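Desk Plants and Shared Tables: Our Summer Office Gallery

Saturday, July 21, 2018

We finally have the big tables in at Skimley and I can't stop wandering around looking at them! Seven months of squeezing onto old desks (we moved in last November) and now there's room to spread out, room for greenery, and power where you need it. Gunhild Kragh picked the plants, Ieuan Probert did the layout, and I got to tag along and make this page.

A few notes on what we chose. White tops all the way through, because they bounce so much light back into the room. The outlets are set flush into the middle of the table, so a laptop can go anywhere and you aren't crawling on the floor with a charger.

Plants go out at the ends. Big glossy leaves, white pots, and let them spill over as much as they like!

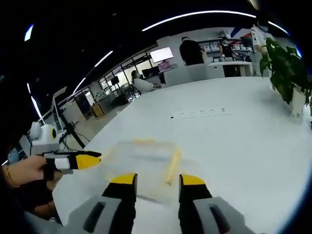 Clear containers were Gunhild's idea too, and I'm a total convert. Small parts go in, you see what's in there, done. We started with 6 and she has already asked for more.

Next up is the kitchen corner. Montserrat Salinas has nearly 80 paint chips taped to her door and I love at least four of them.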